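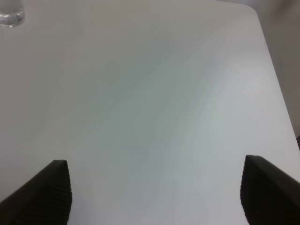

Letwood library to close for seven weeks while reading room floor is replaced

Letwood's public library will shut its doors in June so that the floor in the main reading room can be taken up and relaid. The building is expected to stay closed for seven weeks.

The council approved the work at its last meeting after an inspection found that damp had got into the joists along the creek side of the building. Part of the local history section has been roped off since summer, and the shelves there were emptied as a precaution. The rest of the room has stayed open, but the council's building report said it would be cheaper to do the whole floor in one go than to come back for the other half in a few years.

Sutine, the building firm that repaired the roof of the Letwood swimming pool, has been given the job. Its crew will start at the creek end and work towards the front desk. The old boards are too far gone to be sanded and put back, although the council says any sound timber will be kept for repairs to the hall next door.

Borrowers will be able to take out extra items before the closure. The usual limit of 20 will be lifted to 80 for each card, and nothing borrowed under the higher limit will fall due until the library has reopened. Overdue charges will be paused for the whole period, including on items that are already late.

The after-hours return chute on the Mill Street side will be locked. Anyone who needs to bring something back during the works can leave it at the council's customer service counter, which is open from 9 am.
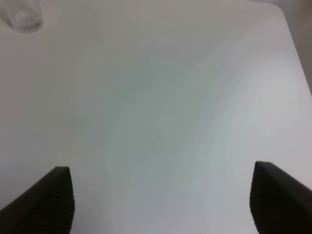

3 min read

A small temporary branch will run from the supper room at Grornmont Hall. It will hold 900 books, most of them large print, picture books and recent fiction, and it will also be the pick-up point for reserved items. Reservations can be made online or by phone as usual, but people should choose Grornmont as their collection point. Requests that still list Letwood will be held over until the main building is open again.

There will be no public computers at Grornmont. Printing and photocopying will be offered at the customer service counter at the normal library price. The hall has a ramp at the side entrance and an accessible toilet, and the number 7 bus stops across the road.

Story time will move to the hall as well and will keep its 10 am start. The homework club will take a break and come back with the new school term. The evening language classes have not yet been given a room, and people enrolled in them will get a letter once a place has been found.

The Fan, the mobile library van that visits the outlying farms and the caravan park, will keep to its regular timetable. It is normally restocked from the Letwood shelves, so its range will be narrower than usual while the building is closed. Drivers will still accept returns from any branch.

One part of the collection will not be available at all. The 256 bound volumes of the district's old newspapers are to be packed and stored at the council depot, where the temperature can be kept steady. People doing family research are asked to finish any work with the bound papers before the closing date. The microfilm copies will be stored with them and cannot be viewed at Grornmont.

The council looked at keeping half of the reading room open during the works but decided against it on account of the noise and dust. It also ruled out doing the job over the Christmas break, when the building is quieter, as the boards had not been ordered in time.

The new floor will be hardwood in a similar colour to the old one. The carpet in the children's corner will be replaced at the same time, and extra power points will go in along the window wall, where people have been running laptop cords across the aisle. The front desk is to stay where it is. A proposal to move it closer to the entrance was put off until next year's budget.

Parking behind the library will be limited while the works are on, with the row nearest the building set aside for trucks and skip bins. The footpath to the creek will stay open, with a short detour past the hall.

Exact closing and reopening dates will be posted at the front desk and on the council website once the delivery of the timber has been confirmed. Library cards that expire during the closure will be renewed automatically.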